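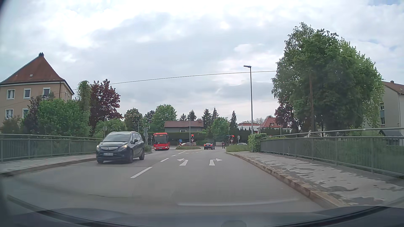
Red lights and a red bus at the junction.

Hi, I'm Antonina! Ostap Chornovol and I are Plurker, two people and one bench in the Maksymiv shared workshop. We're building Torker, a homemade driving brain that (so far) only watches the road and tells us what it thinks is there. It started in March on my kitchen table, and we're on version 7 now!

Quiet streets are what I love most, all those bins and parked cars to sort out.

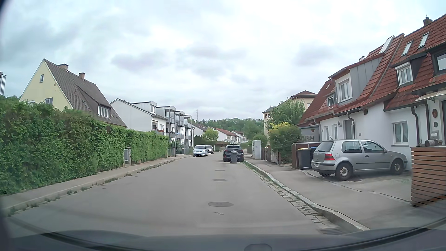
Manhole covers, and a bin behind the black hatchback.

Ostap does the wiring, I do the code, and we've hand-labeled 3935 pictures between us (my wrist says hi).
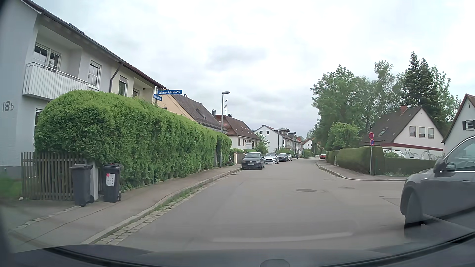 Come build with us
We have 12 stools and plenty of solder, so drop in!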